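Hand-held gripper care: frequently asked questions
Plarkemdale Equipment Service, Vustside

How often should the finger pads be cleaned?
Pads are to be wiped with a damp, lint-free cloth after every 100 grasps and inspected for wear after 1000.

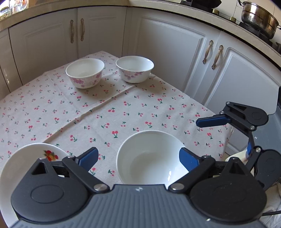 Worn pads must be replaced in pairs. Replacement sets are held at the Ciltlow store.

When should the pivot screws be checked?
Screws are checked at the start of each shift. Any finger that does not close freely should be reported on form 4.
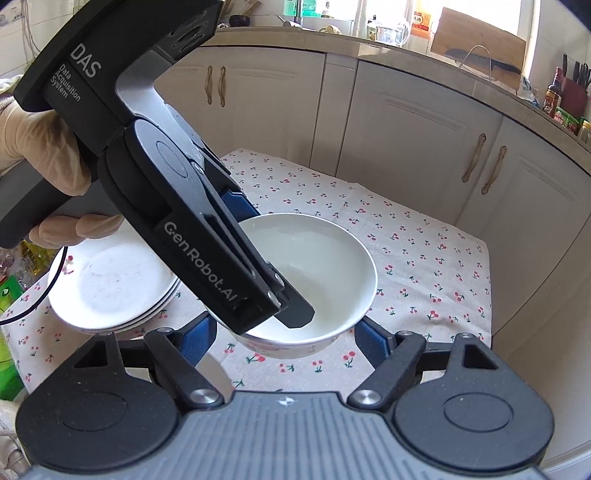
Cables should be examined along their full length every 6 weeks. Users may not open the housing.

Who carries out repairs?
All repairs are made by Carretero under the service agreement. Units are accepted at the counter until noon.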